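From: Thibault Coste
To: Holard Park Neighbors list
Date: Sunday, February 9, 2025
Subject: Re: Benches and the path by the pond

Hello everybody, and thank you to all who wrote in after my last note. I read every message, some of them twice, and I'm sorry to be slow in answering.

> On the benches, are we getting the old ones back or new ones? My mother
> can't manage the low kind with no arms. And is the path by the pond
> going to be closed the whole time? We go that way to school.
> -- M. Ramanauskas

Both good questions, so let me take the benches first. The city has ordered 11 new ones from Zetix, all with backs and with arms on both sides, and the seats are higher than what we had. The old benches are not coming back, I'm afraid. I asked if a couple could be saved for the bus stop on Godberg Street and was told the legs had rusted through, so that was that. If your mother would like to try one, there is already one standing outside the library -- same model, only in green.
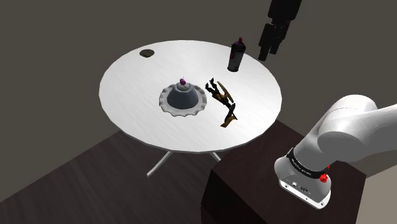 The pond path will be closed for 31 days starting when the ground thaws, but only the 300 feet between the footbridge and the playground gate. School families can go around by the tennis courts, and I've asked for the side gate to be unlocked at 7:30 instead of 8. We'll talk the detour over at the neighbors' evening at my house, where I'm promising dessert again, something domed on my frilly-edged white plate with a cherry on top, and coffee for as long as the pot holds out. Please bring your own mug if you can, as I own fewer than I thought.

One more thing while I have you. The contractor wants to store gravel on the lawn by the swings, and a few of us would much prefer the corner of the parking lot, where the recycling bins used to be. If you feel strongly either way, write to me before the 21st and I'll pass it along with your name, or without it if you like.

Warm wishes to all, and do mind the ice on the footbridge steps!

Thibault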